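Friday, March 29, 2024
By Nantana Rungrueang
6 min read

Bench notes, the table

I have been putting off writing this up all week, partly because it feels silly to give a whole entry to a table, and partly because every time I sat down to do it somebody came by with coffee and we got to talking. But the table has taken up a good part of my March and I know I will have forgotten the details by August, so I am going to get it down while it is still fresh, and anybody who wants to argue with me can write in the margin as usual.

First, the cloth. We went back and forth on this for longer than I care to admit. Pichit wanted to leave the top bare and tape lines on it, the way we did in the old room, and I do understand the appeal (tape is cheap and you can put it exactly where you like). But I spent too many evenings last year scraping tape glue off with my thumbnail to want to go through that again. Lieselotte found the white cloth with the black square grid in the Jeltine catalog, in with the sewing things, and I ordered 2 so that one can be in the wash while the other is on. So far I like it very much. When Xiaoqing asks me on the phone where I had put something, I can say "one square in from the left" and she knows what I mean, and that alone has saved us a fair amount of going up and down the stairs.

It does crease, though. The first one came folded into a tight little packet and the creases stayed in for days, no matter how I smoothed it. I ended up taking it home and ironing it on the kitchen counter with a damp tea towel over the top, medium heat, going along the grid lines so as not to pull the squares crooked. I did the second one the same way. Please don't fold them again! I have put a cardboard tube in the tall cupboard and they can be rolled onto that, printed side out. Wash at the cool setting, no bleach, and hang it up by the short side. I did try the dryer with a scrap from the hem and it came out noticeably smaller.

Then the screen. The folding one with the brown ribbed panels was in the Carnau storeroom for I don't know how long, and Jintana had the good idea of asking whether anyone still wanted it. They were glad to see it go. It was filthy when it arrived, the dust gets right down in the ribs, and a cloth just skates over the top. What worked in the end was a dry paintbrush first, working from the top down, and then the vacuum with the soft brush on. I tried a little soapy water on one rib at the bottom and it left a tide mark, so I stopped there and I would ask everyone else to leave the soapy water alone too. It took me 50 minutes for one side. The other side faces the wall and I confess I have not done it.

I had not expected the screen to make such a difference, but it has. Before, you would look across the table and your eye went straight off to the shelves and the coats and Pichit's bicycle helmet, and it was hard work telling what was on the table and what was behind it. With something plain and dark back there, everything on the white cloth simply shows up better. Lieselotte noticed it before I had said a word, which pleased me more than it should have.

Now the things themselves, because that is what Jintana asked me about and I have wandered off as usual. We agreed at the start of the month that the tidying table should have ordinary things on it, the kind you find on any table by the end of an afternoon, and not the wooden blocks again. I went through the break room and my own bag and came up with a drink or two, a snack, something to stand things up in, something flat, and one item that is there for no sensible purpose. Xiaoqing thought the last one was a bit much. I think a table with only useful things on it looks like nobody lives there, and I held my ground.

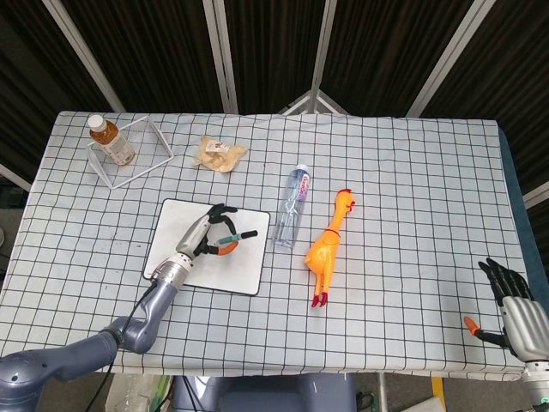
Table after layout. Tea against the wire rack, snack bag next to it, water bottle and chicken in the middle, board on the left.

A few remarks on these while I have them in mind.

The wire rack is very thin and weighs next to nothing, and I am in two minds about it. I like that it is so open, but the tea leans on it at quite a tilt, and I would be happier with something heavier. Zastton has a rack with rubber feet that I have my eye on. I will ask for a price and put it on the next order if it isn't ridiculous.

The snack bag is the one that will need replacing most often. A crumpled bag is a different shape every time somebody picks it up, and I suspect that is exactly why Pichit wanted one in the set. Keep the spares on the top shelf, in the tin with the lid, and please do not eat them. I am writing that down for myself as much as anybody. (The ones in the blue bowl are for eating. I will keep the bowl filled.)

As for the bottles, Jintana would like to try the water standing up next week instead of lying down across the squares, and I have no objection at all.

The board has faint gray smudges on it that I would like to get rid of. I plan to try rubbing alcohol on a corner first. If that fails I will see what they have at Lu, the stationery place by the station, where the lady at the counter has never once steered me wrong on cleaning things.

And the chicken. I am fond of the chicken. It is orange rubber, red comb, red feet, and it is by a long way the easiest thing to find on a white cloth, so when I am laying out the table I put it down first and work outward from there. I had no such plan when I brought it in, but it has become a habit and I recommend it. Wipe it with a barely damp cloth when you put it away, as rubber picks up every bit of lint in the building.

For putting away in general: cloth on the tube, bottles upright in the crate, board flat on the bottom shelf and never leaning. The whole business took me up to 10 minutes each evening this week, and most of that was the rolling.

Still to do:
- back of the screen (me, when I can face it)
- smudges on the board
- price from Zastton for the rack
- label the tin so it is plain which snacks are which
- ask Lieselotte whether Jeltine has the same grid in a longer cloth, as I would like a bit more hanging down at the front

Jintana has the key to the tall cupboard until Tuesday.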